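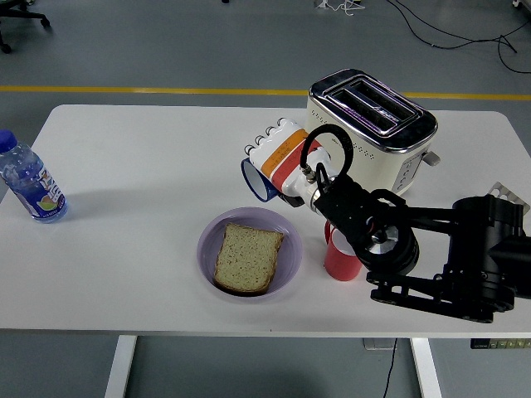
One slice is a snack and two is breakfast, according to a reader in Beltthorpe, who wrote in after the last issue to complain that our breakfast table advice was aimed at people with large families and larger kitchens. Could we please, the letter went on, say something about making toast for one?

We can, and at some length. The first trouble with toast for one is the toaster. Nearly all of them have two slots, so the single slice goes down with an empty berth beside it, and you stand there feeling you ought to have invited someone. Our advice is to pick a slot and stay loyal to it. The office toaster browns better on the left, a fact established over 13 years and two changes of carpet.

Then the plate. A small round one will do, in any colour you can face before eight o'clock. Lavender is kinder than white, we find, and plastic has the advantage of making very little noise when put down in a temper. Wholegrain bread is worth the extra 50p, if only for something to chew while the radio is on.

Drinks caused more argument here than bread did. The enamel mug has its supporters, who like the blue rim and don't mind burning their lips on it. Others want a cup with a proper handle. A bottle of water on the table is permitted, lying down if it must, provided the cap is on - we have lost one crossword to this already.

The reader also asked whether butter goes on before or after the plate reaches the table. After. Crumbs on the worktop belong to the household, but crumbs on the table belong to you.

Letters on marmalade are being held over until September. We have 80 of them, and the one from Orell Street runs to four sides.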